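# Folding for the whole club

*15 May 2023*

The laundry room of the Skidby sports club is at the end of a long corridor, after the showers. The woman who runs it asked me not to print her name. "Write only that I am the one with the shorts," she told me, and then she offered me tea.

She took over the club's washing in January. Before this, every player carried the kit home, and it came back in many conditions. "Some came back ironed, some came back in a ball, and some did not come back," she said. Now everything stays in the building, and she washes on Monday and again after the weekend games. Her list for the season already shows 1,644 pieces. She keeps it in a school notebook from Inton, the stationery shop across the street.

I asked her what is the most difficult piece to fold. I expected her to say the long-sleeved shirts, but she shook her head.

"Shorts," she said. "A shirt has shoulders, so you know where to start. With shorts you must first find the waist. If you pick them up by one leg, you only make a bigger mess." 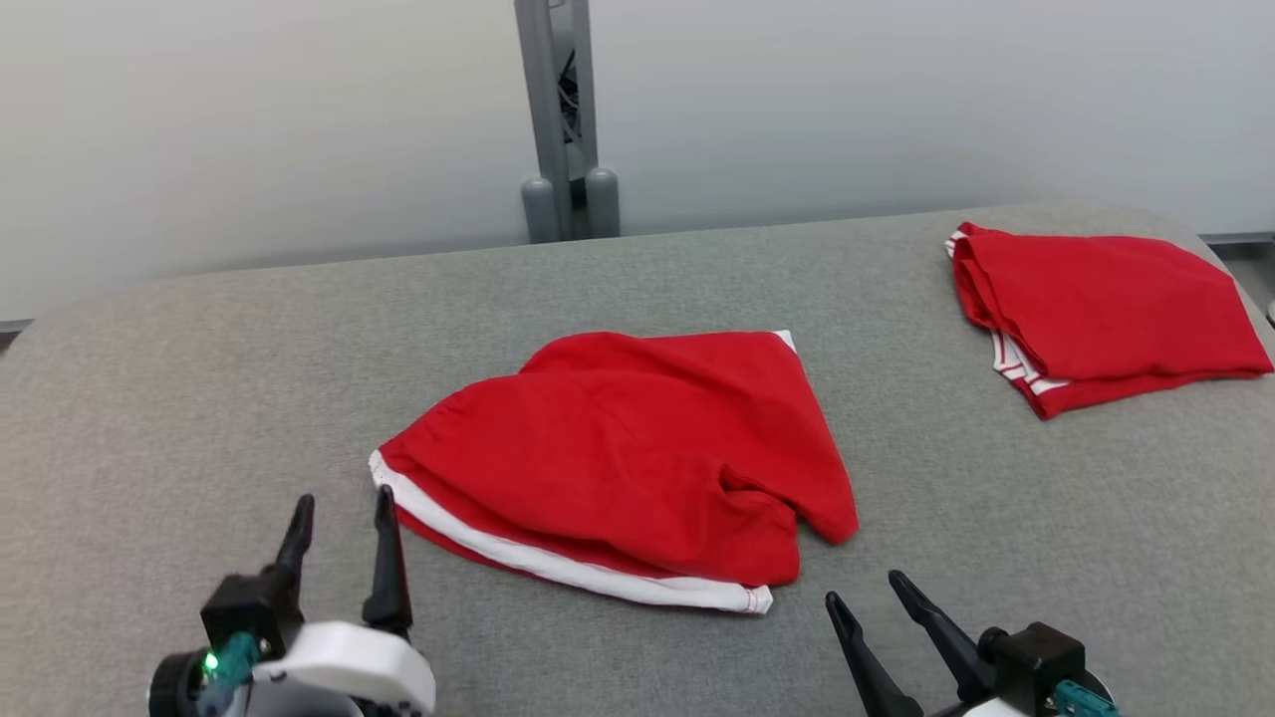

Her method has few steps. She shakes the shorts once, lays one leg over the other, and smooths from the waist down with the flat hand. Then she folds them in 2 and, if the shelf is narrow, once more. "I look at the white trim," she explained. "When the edges lie together, the fold is good. When they go in different directions, I open it and begin again."

She prefers a padded surface to a hard one - the cloth does not slide away, she says, and it is kinder to the wrists. On a busy evening she folds 70 pairs before she goes home.

Does she fold so carefully at her own house? She laughed for quite a long time. "My own socks live in a drawer, all together, like in a soup."

Before I left, she gave me a shirt to try. My first one she opened again without a word. The second one she put on the shelf.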